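About Pollano

We collect examples for robots that learn by copying. Our customers send us a task, we set it up on a bench, and a person steers the arms through it over and over until there is enough on disk to train on. 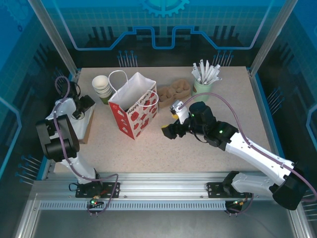
Dalia Fawzy wrote to us last August to say that the whole trade was a fancy way of paying people to pack bags slowly, and that she doubted any of it would carry over to a counter with a real line in front of it. We asked if we could put that on this page and she said fine, as long as we didn't trim it. Her second point was that a company selling examples will always tell you that you need more examples.

She's right to worry about that one. We charge by the accepted episode, so read the rest of this page with that in mind.

What we do

Most of our work is for two arms on a table. Takeout orders are a big part of it at the moment: cups, straws, carriers, paper bags with handles that won't stay where you left them. A bag looks like an easy object until you have to plan a grasp on it. We don't claim that a model trained on our sets can run a cafe. We have yet to see one that can, ours or anybody else's, and we have sat through plenty of demo videos.

The Patwary set is our largest so far. It has 2359 recorded episodes, and we threw out 625 of them before delivery. Some had dropped frames. Some had an operator who changed their mind halfway through a reach, and a learner will copy the hesitation along with everything else. The customer got the rejects too, in a separate folder with our notes, and is free to disagree with us. On a few they did.

How we work

Each operator does 2 hours at the controls and then comes off. Tired hands make sloppy examples, and the sloppiness is hard to spot on playback. Starting positions get shuffled between episodes. If every cup starts on the same spot, you have taught the arm a spot.

We hold back one layout from every task and never record on it -- customers can test against it, and we ask them to send us the score even when it's bad. Sarkholm sent a very bad one. We redid the grasps with them and the second score was better, though still nothing we'd put in a brochure.

Who we are

Sherif Ait Brahim started Pollano after leaving Rarnareck, where he had spent 4 years on hand-written motion scripts and didn't believe learning from demonstration would beat them. He still thinks scripts win when the parts never move. If that describes your line, he'll tell you so on the first call and you can save your money.

Page last updated 2026-03-13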